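Tuesday, late

Back from the placement briefing at Drulholm and I still can't say what the program is for. Giuliana Echeverri spoke for over an hour. She is good at it, I'll give her that. She had slides on "shared learning journeys" and a map with arrows going both ways between us and Brallora, and the arrows were the same thickness, which made me laugh into my coffee. We send them 70 people a year. They sent us four last time, and two of those couldn't get visas until the thing was half over.

I asked what the host families in Brallora are paid. Giuliana said the stipend is "under review." It was under review when I signed up in May. Percy Arango, who went out with the last group, told me afterward that his family got theirs two months late and never complained to him once, and he only found out because the grandmother let it slip. He still says going was the best thing he ever did. I believe him. I'm less sure it was the best thing the grandmother ever did.

Then the money. The fee has gone from $1420 to something they'll confirm by email. Of that, as far as I can work out from the sheet, $338 is training (today counts as training), $316 is "partner support," and the rest is flights and a line called program costs. I wrote "what is this" next to program costs and underlined it. The woman beside me leaned over and wrote "same."
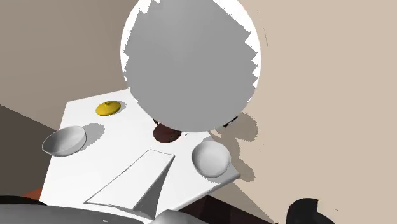
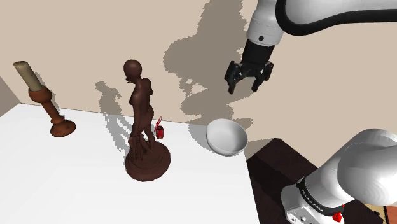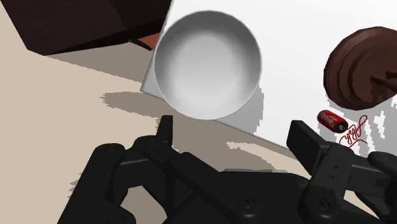 After lunch they split us into groups to talk about water, schools or migration. I got water. We had twenty-five minutes and a marker. One man wanted to build a well. Someone else said Aguiar, the village where half of us would be staying, already has a well, and a pump, and a man who fixes the pump. So what would we be doing there? Silence, then the facilitator said, "Listening," and wrote it on the big sheet. Fine. I can listen. I'm just not convinced I need to cross an ocean for it while somebody's aunt gives up her bedroom.

The Ultura people had a corner by the door and were handing out their youth exchange leaflets. Same photo on the front as three years ago. I took one to be polite and it's in my coat.

Percy walked me to the bus. He thinks I've made up my mind to dislike it and am collecting evidence. Maybe a little. But I told him I'd feel a lot better if one person from Brallora had been in that room, even on a phone line, to say what they want out of it. He said they tried a call last year and the sound was terrible. Try again, then.

The form is due next week. I've filled in the first page, name and shots and next of kin. Page two asks what I hope to contribute, with six blank lines. I put "ask me after" and then crossed it out so hard I'll need another copy.

Must write to Giuliana about the stipend. Also call the clinic, and find out if my passport has enough months left on it.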